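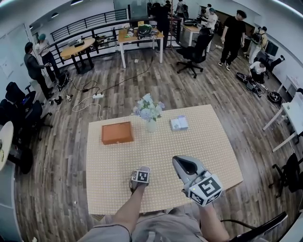 8 min read

Table vignette

A table vignette (also table grouping, tabletop group, in older household books "a setting-out") is a small set of objects put together on a table for looks, with or without a use. Usually a vase of flowers plus one or two lower things: a lidded box, a book, a small packet, a dish. Differs from a centerpiece, which is one object or one arrangement in the middle of a dining table. Differs from a place setting, where the objects are for eating with.

The term comes from shop display and moved into home decorating writing. Common on hall tables, side tables, dressers, coffee tables, also on work tables in shared rooms.

Contents
1 Parts
2 The cover
3 Layout
4 Flowers
5 Boxes and small items
6 Regional habits
7 Care
8 Criticism
9 See also

Parts

Most writers name a tall piece, a solid piece and a flat piece. The tall piece is nearly always flowers or a lamp. The solid piece is a box, a stack of books or a bowl. The flat piece is anything that lies down: a card, a small tray, a wrapped package about as big as a deck of cards.

A plain grouping of this kind has a closed orange-brown box on the left, flowers in a clear glass vase near the middle and set farther back, and a little white and light blue package lying to the right. Three heights, all on one cover. Nothing matches exactly, and the only strong color is the box.

Italo Gatti, whose household column ran in the Zarnlow paper, used the words "stander, sitter and sleeper" for the three. The names stuck in some decorating classes. Others find them silly. Groups with two standers exist but are harder to do on a small table, the stems get in each other's way and the back one is lost.

The cover

The surface under the group does a lot. Bare wood is the default in most homes. Covers are used to hide wear, to stop scratches from box corners, or to bring in a color.

Dotted covers are popular as they read as plain from across a room and as a pattern close up. There are two main sorts. In a grid dot, the dots line up in rows both ways. In a half-drop dot, every other row is moved over by half a space. Grid dots are easier to line up with the edge of a rectangular table, and also show right away if the cover has been put on crooked. Small white dots on pale peach, the pairing in the photograph, is a low-contrast version; white on navy or on red is the loud one.

Materials: woven cotton, coated cotton, wipe-clean sheet, paper, felt. Wipe-clean is the usual pick if there's water in the vase. Felt is nicest under boxes but takes a water mark badly and keeps it.

A cover for a side table is cut either to the edge (no overhang) or with a short drop. A long drop is a dining table habit and catches on chair arms.

Layout

Rules of thumb found in most guides, not all of which agree:

Tall piece behind, low pieces in front.
Tall piece off center, unless the table is seen from every side.
Leave bare cover between the pieces. A hand's width is often given.
Long side of a box parallel to the table edge, or clearly turned. A slight turn looks like a mistake.
Smallest item away from the edge.

The gap rule is the one most broken. Crowding is common on narrow hall tables where keys and mail get added during the day and the group turns into a pile. Gatti's advice was to clear the table completely once a week and put back only what was there at the start. His readers wrote in about the mail. He told them to get a bowl.

Tables where someone sits and works are a case of their own. There the near half is kept free for hands and the vignette goes on the far half, or is split left and right. A vase at the back and a box to one side leaves elbow room. Sitting height matters too: from a chair the front items hide more of the back ones than they do standing up, so low boxes are prefered in front.

Flowers

Round, full heads are favored for a single-vase group. Hydrangea is the standard choice, also peony, snowball viburnum, garden roses. One reason is bulk. A few hydrangea heads fill a vase mouth that would need a whole bunch of thinner flowers. Pale white, light blue and soft lavender are often sold mixed, and the three sit close enough together that no arranging by color is needed. Green leaves are left on near the top of the stem and taken off below the water line.

Clear glass is the most used vase material. Cheap, goes with every cover. Shows stems, which some like, and shows cloudy water, which most don't. With fabric flowers the vase is left dry or part filled with clear setting gel. Fabric hydrangeas are widely used in rooms that get little light and in places where no one is in charge of watering. From a few steps away they're hard to tell from fresh; up close look at the leaf edges and the cut end of the stem.

Height. The usual figure is flowers and vase together one and a half to two times the height of the vase alone. For hydrangea the low end, the heads are heavy and long stems lean. A wide-based vase is safer on a coated cover, which is slippery.

Fresh cut hydrangea wilts fast if the stems seal. Recut at a slant, put in deep cool water. Heads may also be soaked upside down in a sink for a while, which works for hydrangea and is a bad idea for most other flowers.

Boxes and small items

The lidded box is the oldest part of the habit. Sewing boxes, glove boxes, watch and jewelry cases, card boxes, tea boxes. A flat lid is preferred over a domed one, as something can be put on it, though purists leave it bare. Slightly rounded edges are typical of leather-covered cases: the covering is turned over a wood or board core and a sharp corner would wear through.

Orange-brown (tan, cognac, saddle, the names vary by maker) is the most common color for leather and leather-look cases. It goes well with blues. Against peach it's close in family but much darker, so the box stands out without clashing.

Boxes in a vignette are shown closed. An open box reads as being in use, and the contents take over. Shops do the reverse.

Small flat items are the least settled category. Guides list matchbooks, playing cards, soap in its wrapper, a folded napkin, a small gift package. Light wrappers in white or pale blue are easy to place. The item should look put down on purpose. Square to the table helps.

Regional habits

In Zarnlow the box goes on the left and flowers on the right, by custom, no reason recorded. In Clalholm the other way. In the Allau valley a vignette is set out in November on the hall table and stays till spring, dried hydrangea heads mostly, cut late when they've gone papery. The Allau version has no cover at all.

The Clalholm winter show has a table class, open to anyone, one table per entry, judged from a chair and then again standing. The rules for it were written by Tanveer Khokhar, who also wrote the only full-length booklet on the subject, "Small Tables" (Mohmand Press, 47 pages). The first printing of 2000 copies sold out and a second followed. Khokhar treats the cover as one of the objects, a view not shared by Gatti, who left it out of his count and said so in print more then once.

Mohmand Press later put out a set of dotted covers to go with the booklet. Peach, gray, pale green. Catalog number 3366 for the peach. Discontinued.

Care

Dust the box before the vase, otherwise drips get worked into the dust. Lift things, don't slide them. Sliding a glass base over a printed dot cover will in time rub the print.

Water change every second day for fresh flowers. Wipe the bottom of the vase each time. Rings on a coated cover come off with a damp cloth, on felt mostly don't.

Leather and leather-look boxes are kept out of direct sun, orange-brown fades toward yellow and the side facing the window goes first. Turning the box around now and then evens it out. Paper packages fade faster, blue print especially, and are just replaced.

Fabric flowers: cool hairdryer, or shake outdoors. Washing is possible for some, check the dye on one leaf.

Criticism

The main complaint is that a table is for using. Furniture writers have called vignettes "clutter with manners", a phrase credited to several people. Another complaint is sameness: vase, box, flat thing, over and over, most of all in rental homes and waiting rooms. Supporters answer that the pieces can be moved in a few seconds. On the small tables at Clalholm the judges allow a cup of coffee, if it's somebody's.

There is also disagreement over fabric flowers. The Clalholm show allows them, labeled. The Zarnlow garden club doesn't.

See also

Centerpiece
Dresser scarf
Hydrangea (cut flower)
Jewelry case
Polka dot
Tablecloth, coated

Last edited 7 January 2024. Section "Regional habits" needs more sources.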